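Visit to the Torkell Sanitaryware Works
Report of the Housing Standards Group, November 2025

The group visited the Torkell works in October as part of its review of fixtures for older apartment buildings. The party numbered 17, with members from the Gokow and Dağdelen housing offices.

The morning was given to the casting hall and the kilns. Liquid clay is poured into plaster molds and left to firm up before the pieces are trimmed by hand. Tanks and bowls are cast separately and travel through the glazing line on different carts. A full firing takes 19 hours, and the kiln is shut down only for repairs. Members asked about rejected pieces. Most are crushed and sold as road fill – a practice the Dağdelen office wishes to look into further.

After lunch the group toured the test room, where flush volume and seat hinges are checked. The Ovement line, intended for small bathrooms, was discussed at length. Its tank holds less water than the units now installed in Gokow, and the tenants' survey had raised concerns about low flow in upper floors. The works agreed to supply 2 units for trial.

Delivery times remain a difficulty. Orders of 40 pieces or more must be placed a full season ahead, and spare lids are not stocked separately.

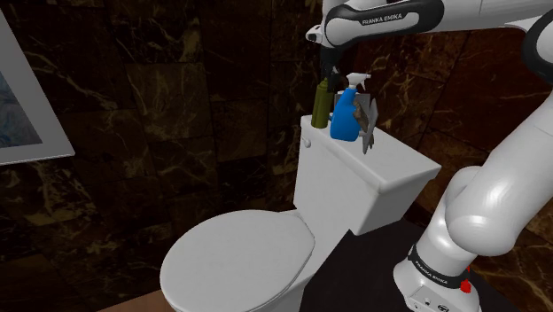
The group will request a written price list for spare parts before the next order is placed.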